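Perberg Kitchen Chores, release 2
README
Last updated: Monday, April 5, 2021
Maintainer: Uldis Lill

Summary
1,680 episodes of one arm doing tabletop kitchen work: moving bowls, lifting utensils, tipping a jug. Each episode has joint states, gripper state, video and a success flag set by hand. The question behind it is how much of an ordinary kitchen chore a single arm can finish without help. 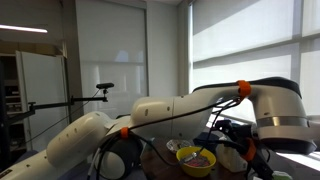
Episodes stop at 90 seconds. Anything unfinished by then is marked as a failure, even if the arm was still making progress. Of the full set, 657 episodes are marked as successes. Most failures are bad grasps on bowl rims -- dropped items are logged separately.

Splits
train: 1,000 episodes
test: 680 episodes

Known problems
Cables sometimes hide the bowls from view. Sunlight through the shades changes the exposure between morning and afternoon runs. Force readings are missing from the Barnach subset.

Not covered
Washing, drying, cutting, and any task that needs two hands. Success rates should not be read as rates for a home kitchen.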